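The Pantry Shelf

Pongsak Srithong had run the grocery in Fudton long enough to have opinions about shelves, and it was the shelves he worried over on the drive up to Ikley, with the heater ticking and his niece Emis asleep against the window. He had told her mother they would be back for supper. He had told himself he was only going to look, the way you go and look at a boat or a piano, and that looking costs you the gas and nothing more.

The people at Roussel were very kind to him. They gave him coffee in a proper cup and let him ask his questions, of which he had a good many, and they had put out groceries for the arms to work with, which he thought was a nice touch (he would have turned the labels to face front, but he kept that to himself).

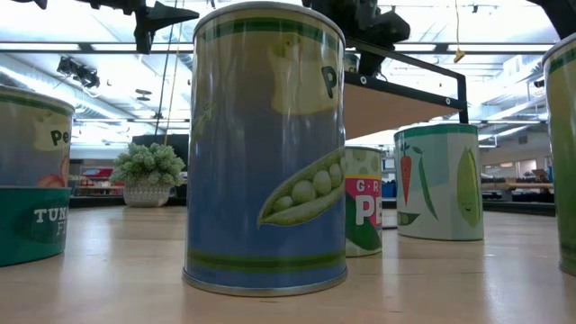
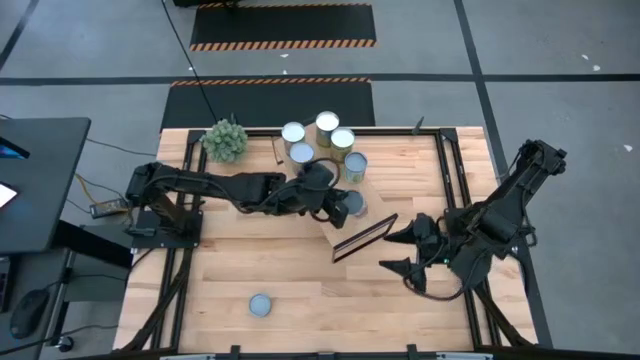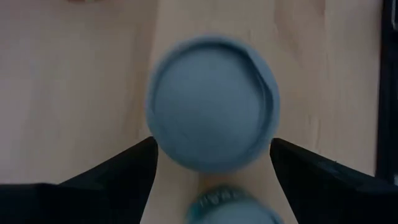

"It's slow," said Emis, who was twelve and had woken up cross.

"You were slow," said Pongsak. "Your first summer with me, you took the whole of a morning over one case of peaches, and you put them in with the soup."

She laughed at that, and came and stood by him with her chin on her coat collar, and they watched together for a good while. He found he was leaning a little whenever the arm leaned, as he used to when she was learning to ride her bicycle.

Could it do his shop? There were 2,000 cans in the back room in a good week, and old Mrs. Hale wanting hers handed down from the top and carried out to the car, and the question of which ones had a dent you could forgive. He asked the young engineer, who thought it over and said no, not yet, and asked him to come back in August.

"August is when the peaches come in," said Pongsak, buttoning his coat. "Emis, remind me to bring them a case."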